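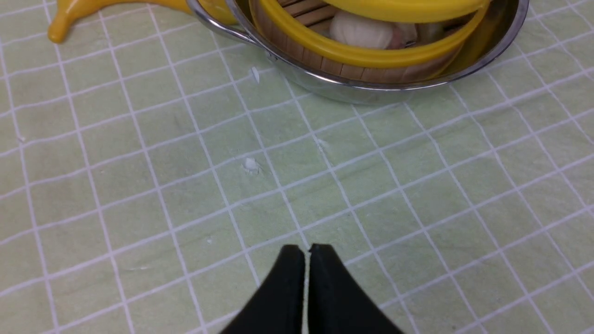

Altier Kitchen Training Room – Robot Station Safety Checklist, with comments
Posted in June by the station inspector

The check was made from 7.30 in the morning, before the first practice shift at the steamer station. Each point is marked OK, OK with comment, or To do. The people who work beside the arm should read the comments also, as most of them concern their working day.

1. Stop button can be reached from both standing places – OK
Tested 2 times from each side.

2. Floor line and walking path – OK with comment
The tape is clean and complete. The path measures 102 cm at the narrow part and our rule asks for 105. Please move the shelf by three centimetres before the next check.

3. Arm speed when a person is near – OK
The slow setting of the Jendum controller was active when I arrived. It must stay so during all training.

4. Table prepared for practice – OK with comment

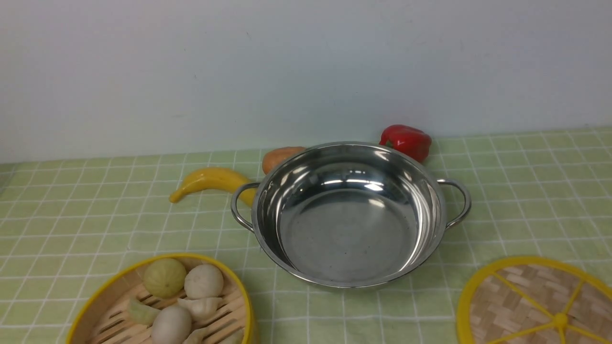

Point 4: steel pot, steamer with practice dim sum, and lid on the grid cloth.

The pot stands flat and the right handle is free. The cloth has some gentle wrinkles near the middle and the front. Smooth it by hand before each start, with the arm in pause. In former times the cook arranged the table as he or she liked. Now the same person arranges it for the arm, and several told me that this feels strange at first. I advise to give them time for this in the shift plan – it is real work and should be counted as such.

5. Only practice food on the table – OK
Real food comes in the next stage, and a separate hygiene list from Valtudum will be used then.

6. Handling of the steamer lid – OK with comment

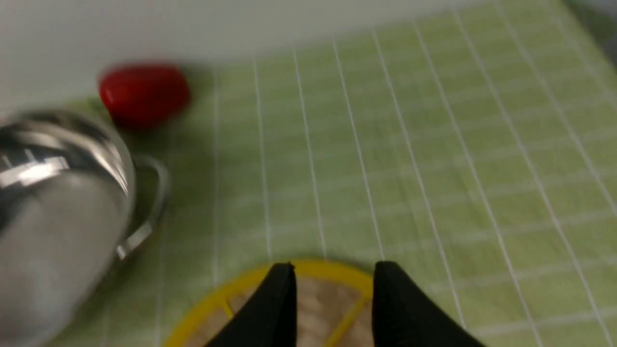
The question of who may touch the lid while the arm is working was not clear to the staff. Two different answers were given to me in one morning. The rule is: the arm or the person, never both. When the fingers are so close above the yellow rim, with a gap open between them, it is tempting to help by pushing the lid a little. Please do not do it. Press pause, wait for the green lamp, then correct the position.

7. Hands and wrists of the staff – OK with comment
The log shows 696 lids lifted by the arm since the last check. Two cooks report less pain in the wrist. One says that standing and watching makes the back tired, so a high stool is requested.

8. Training records – To do
The evening team has not yet signed the page for restart after a stop. Until it is signed, they may not restart the arm alone.

Result: the station may be used for training. Points 2 and 8 must be closed before the next check.

Recent items
- Zepeda hall: noise check with comments
- How to report a near miss
- Shift plan changes at the steamer station
- Stools and mats: what can be ordered

Contact: Safety Office, Altier | © Altier | Back to top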